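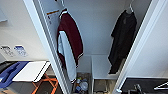 Gaming and Blame: how our local papers write about players
Fanni Balogh, media studies project, 29 June 2020

I picked this topic in April after a row with my uncle, who reckons every crime story ends with a games console in it. So I read 31 articles from the Sineo library archive, all of them about arrests where gaming got a mention (my eyes hurt!).
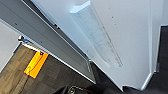

Botond Orbán helped me mark them up, and we argued quite a lot about what counts as blame. If the headline said "gamer" we put it in straight away. If it only came up in the last paragraph, we talked it over.
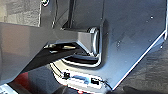 Headlines were the worst bit by far. The Nadow paper used "gaming addict" for a man whose neighbours had only said he stayed up late. It's a bit like the thin white highlight on the bevelled edge of that grey plate – your eye goes there first and you hardly look at the flat part. 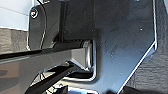 Page 4

The Sirnov stories were calmer, and three of them quoted the police properly. I'd have liked to ask the reporters why, but only one wrote back and she'd changed jobs. The marked-up copies are in the blue folder.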